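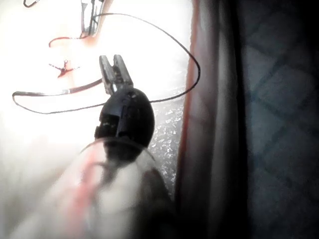

Last updated: Thursday, October 22, 2020

Waiting for the Furnace to Quit

The county's emergency heating list opens again in December, and most of the people who will be on it already know who they are. They have furnaces that shut off at night, or water heaters propped up on bricks, or space heaters in every room and an electric bill to match.

In Nallau, where half the houses went up before the mill closed, the repair office took 1,166 applications last year. It had money for a little under half of them. The rest were told to apply again.

The program is simple on paper. A homeowner who meets the income limit can get a grant for a failed furnace, a leaking roof or bad wiring. Bigger jobs are covered by a loan with no payments due until the house is sold. The office sends an inspector, writes up the work, takes bids and pays the contractor when the job passes. The homeowner pays a filing fee and signs a lien.

What slows things down is the inspection. The office has 6 inspectors for the whole county, and each house takes most of a day once the driving is counted. An applicant on Busta Road waited 17 weeks for a visit last winter. By then the pipes in the back bathroom had split, the floor under them had gone soft, and a furnace job had turned into a furnace, plumbing and floor job. The new estimate went over the grant limit, so the file was moved to the loan side, where there was another line.

Cases like that one are common enough that the office changed its rules in the spring. A house with no working heat now goes to the front, and a licensed contractor can sign off on a dead furnace without an inspector present. Photos of the unit and a written quote are enough to release the first payment. The office says the change has cut the wait on heating calls to less than a month.

Roofs are a different story. Few roofers in the area will bid on county work, which pays after the final check and sometimes well after. Amura, a two-crew outfit on the east side, did most of the grant roofs for years and stopped taking them last fall. Its owner had been carrying the cost of shingles on a credit line and got tired of it. The county now offers a third of the price up front, and two new firms have signed on. Amura has not come back.

The lien scares people off too. Older owners who paid off their mortgages decades ago do not like seeing the county's name on the title again, even for a grant that is forgiven after five years. The office keeps a one-page sheet on how forgiveness works, and it helps some. Others take the sheet home and don't call.

For small repairs there is a separate fund that skips the lien. It pays up to $1,000 for things like grab bars, steps, door locks and a faucet that won't shut off. There is no inspection and the form is two pages. Last year the fund ran out in August. This year it had money left at the start of October, mainly because people did not want workers in the house over the summer.

Owners who want to be ready for December should have last year's tax return, the deed, a current utility bill and proof that property taxes are paid or on a payment plan. Missing tax papers are the most frequent cause of a returned application. Renters are not eligible, and neither are mobile homes on rented lots, though the county board is due to take up the second question this winter.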